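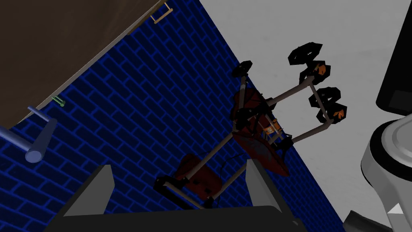 Maxine Kingi wrote that roll augmentation is a waste of training time if the base can just be parked square to the object, and asked whether the gain we reported would still be there once the arm stops coming in at odd angles.

Short answer: some of it would go, but not all. Longer answer below her message, which I'm quoting in full for people who joined the list after the March thread.

> From: Maxine Kingi
> To: celstead-manip
> Subject: Re: roll augmentation for wrist views
>
> I read the Tunura notes twice and I still don't see what roll
> augmentation is fixing. If the wrist view comes in tilted, that's
> because the planner picked a tilted approach. Constrain the
> planner and the problem goes away. We did that at Entwistle with
> the box-shaped assets and had no trouble.
>
> Two other things. The notes don't say whether the augmented and
> plain policies saw the same number of updates. And I'd like to
> know how the thin-tube assets were scored, as a closed gripper
> on a wheel is not a grasp in my book.
>
> Maxine

On constraining the planner. We tried it. With boxes and bottles I agree with you, it costs very little. With the open tubular assets it costs a lot, because the tube you want is seldom lined up with the room. The stroller-like one in Clisora is the clearest case. It lies on its side by the wall with the wheels pointing away from the hand, the tubes run in several directions, and the dark red seat fabric hangs in the middle of it all. If you hold the wrist level you lose most of the approaches that put a single tube between the fingers. The planner then returns either nothing or a pose that closes on the seat.

So the tilted approaches stay, and the policy has to cope with a view where the floor and the wall are both big slanted areas. The plain policy copes badly. Our reading is that it learned to use the wall-floor line as a cue for which way is up, and when that line turns into a diagonal it steers the wrong way. We checked this by rotating the input on stored episodes without changing anything else. The predicted motion turned with it, but by too little, and the error got worse the further we rotated.

What we do in training, since a couple of people asked off list:

- Rotate the wrist view around the optical axis in steps of 10 degrees.
- Rotate the action labels by the same angle, so the motion still matches what the policy sees.
- Leave the gripper mask alone. The fingers and palm are fixed to the camera and should not turn with the room.

The last step matters more than I expected. Flynn Tapsell left it out in the first version and the fingers rotated along with everything else. That policy was worse than the plain one. With the gripper pasted back in its usual place it became better than the plain one. We do the same with the parts of the arm that show along the side of the view. There is a small strip of filled-in background where the old finger position was, and it's ugly, but it doesn't seem to hurt.

On updates. Both policies had the same number of updates and the same batch size. You're right that the notes should say so and I have added it. Each was trained with five seeds.

On scoring. A grasp counts if the fingers are closed on a tube or a crossbar and the object is still held after the lift. Closing on a wheel is scored as a failure, even if the lift works. Closing on fabric is also a failure. Kirsty Tomoana went through the lifts by hand where the automatic check and the contact log disagreed, and the table uses her labels.

With those rules the augmented policy gets 58 percent on the thin-tube assets, 10 points above the plain policy. On boxes there is no difference we would want to claim. If I restrict the evaluation to near-level approaches the gap on thin tubes shrinks – it doesn't close – and I don't have a good account of what remains. It may be that the augmentation also acts as ordinary regularization. A run with random crops in place of rotation would help to tell, and we haven't done it.

Known problems:

The brick texture. The blue bricks have strong regular lines, and I suspect the plain policy leans on them. Nikau Grimshaw is swapping in plain walls now. If the plain policy gets better on those, then part of our gain is about that one texture and I'll say so in the notes.

The wheels. Their outlines in the asset are coarse and faceted, and contact on them is jumpy. This is one more argument for not counting wheel grasps.

No real arm yet. All of this is simulation.

Maxine, if you can send the planner limits you used at Entwistle, I'll run both policies under them and post whatever comes out. The configs are in the Tunura folder under the usual name. Please don't use the older ones next to it, they have the mask bug.

Tamsin Baxter

Print this message | E-mail this message
Shares: 5
Contact the list owner | Copyright Celstead and the message authors | Back to top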